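## 4. Vorführplatz einrichten (Tütenstation)

So, jetzt wird's praktisch! Kapitel 1 bis 3 haben euch durch Anmeldung, Raumplan und Stromversorgung gebracht, hier geht es um den Tisch, an dem die Besucher am Tag der offenen Tür stehen bleiben. Ich schreibe alles so auf, wie ich es letzten Dezember in Lonstead gemacht habe. Dort hatten wir 459 Gäste an einem Nachmittag, und an der Tütenstation war immer die längste Schlange (ich hatte auf den Becherstapler gewettet, tja).

Stand der Anleitung: 4. Juni 2021. Wer noch die alte Fassung aus Plestthorpe im Ordner hat: bitte wegwerfen, da stimmt die Tischhöhe nicht.

### 4.1 Tisch und Kabel

1. Tisch auf 83 cm stellen. Klingt hoch, aber glaubt mir, nach einer Stunde Vorführen merkt ihr jeden Zentimeter im Rücken.
2. Zwischen Tisch und Absperrband 70 cm frei lassen. Da steht ihr, sonst niemand.
3. Die Handgreifer links und rechts ablegen, Finger nach hinten, Griffe zu euch.
4. Kabel seitlich nach unten führen und am Tischbein festkletten. Lasst oben eine ordentliche Schlaufe übrig! Beim Schwenken zieht ihr sonst den halben Aufbau mit.
5. Auf der Greiferseite »Profil 2« laden und im Programm den Benutzer »User« auswählen. Das Passwort klebt innen im Kofferdeckel.

> **Achtung:** Erst das Profil laden, dann die Greifer in die Hand nehmen. Beim Laden fahren die Finger einmal ganz zu, und das kneift wirklich.

### 4.2 Die Vorführung mit der Tüte

Mein Lieblingsteil. Thandeka Kekana hat ihn sich für den Besuch der Leute von Chamoun ausgedacht, und seitdem machen wir ihn jedes Mal.

1. Eine dünne Plastiktüte flach auf den Tisch legen. Möglichst eine, die schon ein paar Knitter hat, die fasst sich viel besser als eine glatte.
2. Mit dem einen Greifer eine Ecke nehmen und anheben. Ruhig warten, bis die Tüte hängt.
3. Mit dem anderen Greifer nachfassen, möglichst nah am Rand.
4. Jetzt mit Schwung durch die Luft ziehen, damit sie sich aufbläht. Beim ersten Mal wird das nichts, beim fünften auch nicht unbedingt. Egal, die Leute lieben es!
5. Tüte ablegen, beide Greifer öffnen, kurz durchatmen und von vorn.

**Hinweis:** Erzählt dabei, was ihr tut. Ich sage gern, dass ein Roboter mit einer Kiste viel leichter zurechtkommt, weil die Kiste beim Anfassen ihre Form behält. Eine Tüte sieht jedes Mal anders aus, und genau deshalb machen wir die Bewegungen so oft von Hand vor. Kinder fragen danach meistens, ob der Roboter auch ihr Zimmer aufräumen kann. (Ich sage immer: noch nicht!)

### 4.3 Besucher selbst greifen lassen

1. Immer nur eine Person an den Tisch bitten und ihr einen einzelnen Greifer geben. Den zweiten behaltet ihr.
2. Zeigt, wo der Zeigefinger am Abzug liegt, und lasst erst ein paarmal leer zudrücken.
3. Lange Haare, Schals und Umhängebänder nach hinten.
4. Bei kleinen Kindern führt ihr die Hand mit, und die Tüte bleibt auf dem Tisch. Gebt sie ihnen nie zum Mitnehmen oder Spielen.

> **Vorsicht:** Finger weg von den Gelenken, solange jemand am Abzug ist. Sagt das jedem einzeln, auch den Erwachsenen. Gerade denen.

Wenn ein Greifer hakt, nicht daran herumdrücken. Abzug loslassen, ablegen, Profil neu laden. Hilft das nicht, macht ihr mit dem anderen weiter und zeigt nur Schritt 1 und 2, das reicht für eine Gruppe völlig. Abends kommen die Tüten zurück in die Schachtel unter dem Tisch, die eingerissenen bitte gleich aussortieren.
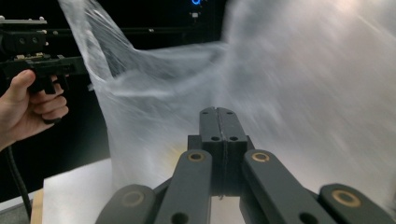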